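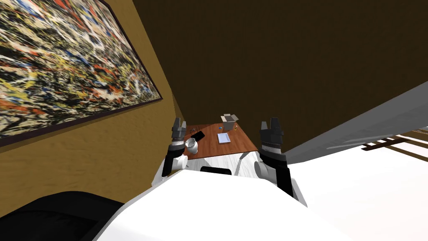

The walls group met at Trellwood on Mon 19 November to settle the colours for the ground floor, and we now have a decision. The reading room and the passage beside it will be painted in a warm yellow, in place of the magnolia that has been there since the building opened. Most of the replies to the September survey asked for something warmer, and yellow came out well ahead of green. It is close to the ochre wall here, the one with the big splatter painting hung on it, although ours will be a shade lighter to allow for the small windows on the north side. Several members were worried that a strong colour would fight with anything we hang. Dalia Vītola, who is choosing the pictures, thinks a thin dark frame takes care of most of that, and she would sooner have a few large works than a crowd of small ones.

We had 162 replies to the survey, which is more than we have had for anything except the parking. Thank you to everyone who filled one in, including those who used the back of the sheet. The comments about the heating have been passed on to Yusri Menon and will be dealt with separately.

Painting starts with the passage and then moves into the reading room. The old paper below the rail has to come off first. Wahyudi Siregar tried a patch behind the door and found two more layers under it, one of them a brown stripe that a few members may remember. The plaster behind it is sound apart from a damp area near the old chimney breast. That area will be left bare until it has dried out, so expect it to look unfinished for a while. We would ask people not to lean bicycles against it.

The money is as follows. Paint, filler and sheeting will come to £2,051, and that includes the undercoat. Vandow have quoted £95 a day for hire of the tower, and we can keep it over the weekend at no extra charge. The picture rail in the passage is split in three places and will be repaired by Pelupessy when they come to look at the back stairs. We have not asked for a price on the ceilings. They were done when the lights were changed and can wait.

While the reading room is closed, the newspapers and the large-print shelves will be in the side hall. The Thursday language class moves upstairs, and Endang Mandagi has written to everyone on her list about it. If you are in the class and have not heard from her, please leave your name at the desk. The lift will be working as normal. Book returns can go in the box by the front door, but please do not put jigsaws through it — two have burst open this autumn already, and one of them still has no sky.

On pictures, we would like to borrow work from members for the long wall. Anything up to 60 inches across will fit between the doors. It can be old or new, bought or made at home, and it does not have to match the yellow. Work needs to be framed or on a stretched canvas, with cord or wire on the back and your name and telephone number on a label. We can't take glass over the radiator. Loans will be covered by our policy with Sernetti once the form has been signed, and forms are at the desk.

Faizal Ismail has the sample boards in the office, including the two yellows that were not chosen. He is happy to show them to anyone who wants to see how they look in daylight, any morning before noon.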